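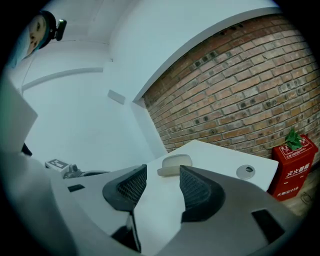
*White desk with a silver cable grommet set into the top, against the brick wall.*

# Desks and cable grommets: common questions

These answers cover the white desks in the Stodcombe workrooms. Questions not covered here go to Desta Gebru at the front office.

## What is the grommet for?

It lets cables pass through the tabletop to the power tray fixed underneath. The metal ring lines the hole and protects the cable from the cut edge of the board. The half-round opening is the cable outlet.

## Can I turn the outlet to face another way?

Yes. The inner disc rotates inside the ring. Remove all cables first, press lightly and turn. If the disc sticks, stop and report it. Do not lever it with a screwdriver, as this chips the white surface.

## How many cables can go through one grommet?

The limit is 5, provided none has a moulded plug wider than the outlet. For a wide plug, take the disc out, pass the plug through the open ring, then refit the disc with the cable in the half-round gap.

## May I drill a second hole?

No. Requests for a further grommet go to Kedir Teshome, who holds the template and the hole saw. The centre of any new hole must be at least 100 mm from the nearest edge of the top. Allow 9 working days.

## How close to the wall should the desk stand?

A corner may touch the brickwork. A full edge should not be pushed hard against it. The bricks are uneven and will mark the edging strip. Where a desk has to run parallel to the wall, use the felt spacers from the Uvevitz fitting kit, two per desk.

## Can I fix anything to the brick?

Adhesive hooks and tape do not hold on it and pull the face off the older bricks. Screw fixings are allowed in the mortar joints only, and only after Ruth Nuttall has marked the position. Cable clips go on the underside of the desk.

## Where should adaptors and loose wiring go?

In the tray under the desk. Small devices in daily use may stay on top if their cables are led to the grommet by the shortest route and do not hang over the front edge. Coil spare length below the desk and secure it with a hook-and-loop strap. Cable ties are not to be used on power leads.

## Can small items be left on the desk overnight?

Yes, at the owner's risk. Keep them clear of the grommet. Anything smaller than the outlet will sooner or later end up in the tray. To recover it, switch off at the wall, unclip the tray at the rear and lower it.

## How do I clean the top?

Use a damp cloth and washing-up liquid, then dry with a second cloth. Scouring pads leave dull patches. For ink, use the Semwal surface cleaner kept under the sink, and test it near a rear corner first. Wipe round the metal ring by hand and do not spray into the opening.

## What weight will the desk carry?

The Clamlow frame fitted to these desks is rated by us for an evenly spread load. Treat 200 kg as the upper limit for the frame and do not stand or sit on the top.

## The ring has come loose. What now?

Check that the disc is seated. If the ring itself lifts, leave the cables where they are and tell Gebremedhin Demissie. It is refitted with a bead of silicone and the desk can be used again the next morning.

## When are the desks inspected?

Every May. Clear the top and unplug your own equipment by 8 a.m. when the notice goes up.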